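Teleop suturing demos: how much of the wrist view do you trust?

14 replies · 528 views

clem_ormsby
30 Jan 2024

We are collecting demonstrations for a running closure on tissue pads. Two arms, both teleoperated from a console, one fixed camera over the pad and one small camera at each wrist. The set so far is 149 episodes. Each episode is one throw or one knot, labeled by hand afterward. Operators alternate every six episodes.

My question is about the wrist views. The policy we trained on all the streams is good at reaching for the thread and poor at everything once the thread is held. I suspect the wrist streams are hurting it in the second part. A typical one:

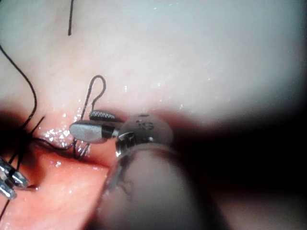 Wrist view, thread loop at the grasper. Heavy shadow on the right.

The near instrument is so close to the lens that it goes soft, and it sits over part of the grasper behind the jaws. In a view like this I can tell there is a loop at the upper jaw. I can't tell with any confidence whether the thread is wrapped or just held. If I can't label it, I don't see what the network is supposed to learn from it.

Has anyone dropped the wrist streams for knot tying and kept them for needle work?

3 likes

konano_dev
Don't drop them yet. What is your action space? If you record absolute tool poses, half of what you call bad perception could be kinematic error. Cable-driven wrists are repeatable over short moves and poor in absolute terms. We switched to relative motion from the current tool pose and our grasp misses fell before we touched the cameras.

clem_ormsby
Absolute, in the frame of each arm's base. I know. It was the easy thing to log.

konano_dev
Then fix that first. You are comparing camera setups on top of a bad label.

5 likes

rpumphrey
I disagree with the order. Relative actions help, but the needle phase and the knot phase need different evidence, and you can check that on recorded data this week without retraining anything.

Take the fixed camera. With the needle in the driver, the overhead view gives you the jaw, the needle direction, the edge of the wound and the route of the slack thread all at once.
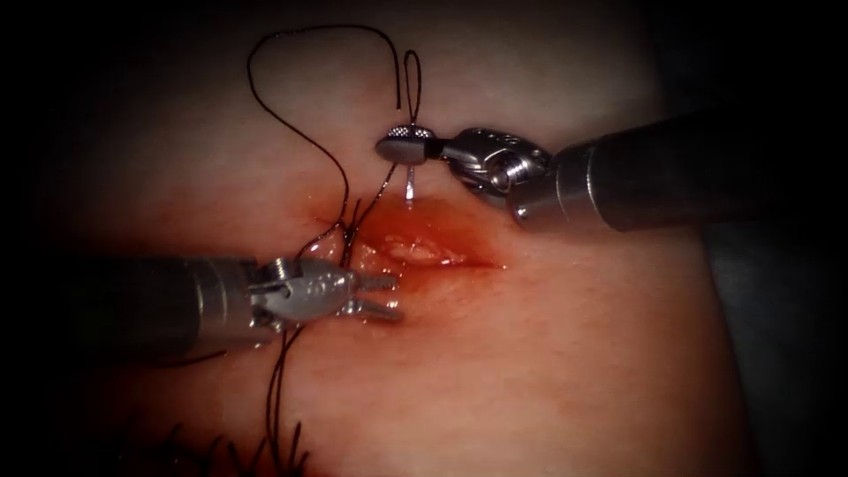

For that part I would trust overhead alone. The operator's choices are mostly about where the needle goes in and how much slack to leave, and both can be read from outside. Knot tying is where the depth matters, and one overhead camera has no depth. So my advice is the reverse of Clem's: keep wrist views for knots and consider dropping them for the needle.
Rhiannon Pumphrey

8 likes

wastholm
Seconding Rhiannon. Our ablation went the same way. Masking the wrist streams cost us little on needle insertion and a lot on wraps. Small pads, one operator, so take it for what it is.

skultcombe_lab
One operator is the weak point there. A single operator always wraps the same way, and the policy can copy the arm path without looking at the thread. Run it again with someone who wraps in the other direction.

wastholm
Fair. We have a second operator from February. I'll post it if the result changes.

clem_ormsby
I went back through the wrist recordings with Rhiannon's point in mind. Some are far better than the one I opened with. When the camera's own gripper does the wrapping, the coil lies across the base of the jaws and the long strand can be followed off to the left under the other jaw.

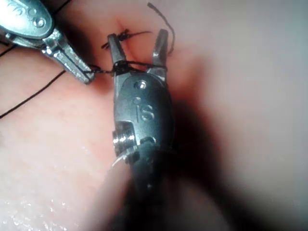

So the quality depends on which arm is wrapping and how the wrist is rolled. I had been treating "wrist camera" as one input with one level of usefulness. It should probably be weighted by phase and by arm. I can also ask operators to keep the wrapping arm consistent, although I don't like telling people how to tie just to please the camera.

2 likes

rpumphrey
I would tell them. A demonstration is for the learner. If a surgeon teaching a resident turned the wrist so the resident could see the wrap, you would call it good teaching. Write it into the operator sheet and note the date, so you can split the data before and after.

konano_dev
Strong no from me. You will get a set full of wrist angles chosen for visibility, then wonder why it fails when the wrist has to roll for reach. Let operators tie normally and add a second fixed camera low on one side.

rpumphrey
A second fixed camera will be blocked by the shaft for most of the knot. We tried it at Rowlands. It gave clean images of the approach and the back of an instrument after that.

konano_dev
Depends on the mount.

skultcombe_lab
Can you both post numbers? Otherwise this is two mounts and two opinions.

1 like

clem_ormsby
No numbers yet. What I have done so far:

1. Converted the logged poses to relative motion. 140 episodes converted cleanly. The other nine have a gap in the left arm's log and are set aside.

2. Split each knot episode at first contact between thread and jaw, so that reach and wrap are scored separately.

3. Relabeled the part where the two tips come together, using overhead and wrist views side by side. Overhead is weakest at this point. The tips nearly touch, the thread between them is short, and a small error in depth is the difference between taking the end and closing on air.
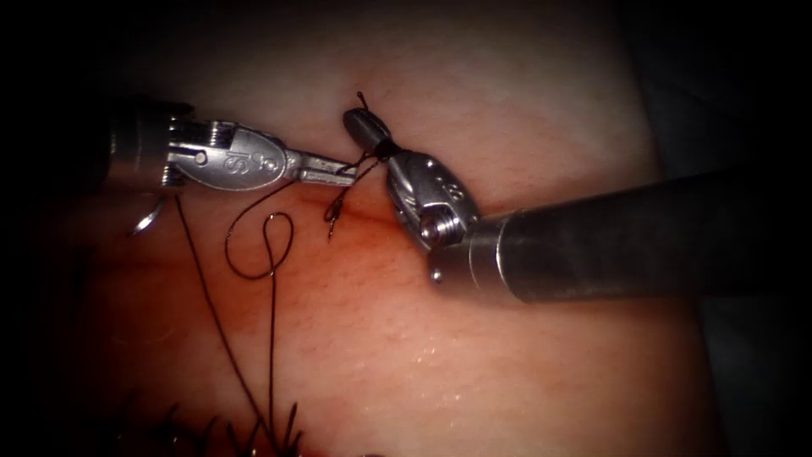

4. Left the operator instructions alone for now. Changing them and the action space in the same week would leave me unable to say which one helped.

Next run uses the same network with phase as an input and the wrist streams masked at random during training. If wraps get better and reach stays flat, Rhiannon's version holds.

4 likes

wastholm
Mask whole streams, not patches. With patches it learned to fill in the thread from the neighboring pixels and the scores looked better than the robot did.

clem_ormsby
Noted, whole streams. Will report back in this thread.

Share · 6 shares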